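Ticket: Wako queue worker stops after 300 jobs
Status: Open

Worker runs fine after a restart, then stops taking jobs from the Eltix broker. No crash, no error in the log. CPU sits at about 2 percent. 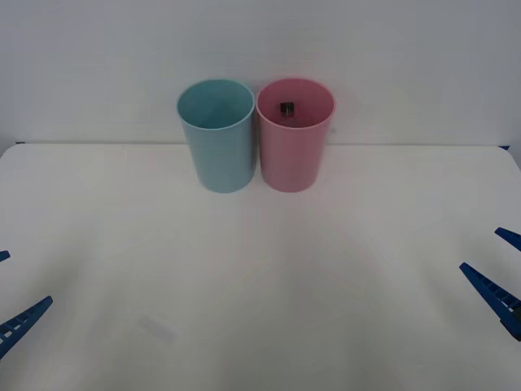 Two cups, one light blue and one pink

Raised the connection pool from 20 to 89. Same result, only later. Heap looks normal.

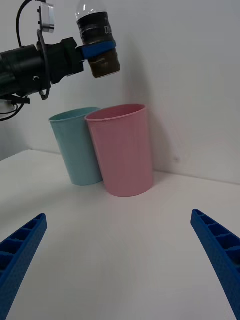
Tekle Chala asked whether the Chambi client was releasing connections when a job timed out. It wasn't. The timeout handler returned before the release call.

Moved the release into a finally block and deployed to Tretbridge staging.

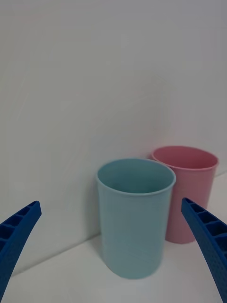

Last edited: Wednesday, 4:10 pm

Staging has passed 300 jobs without a stall. Production deploy still to do.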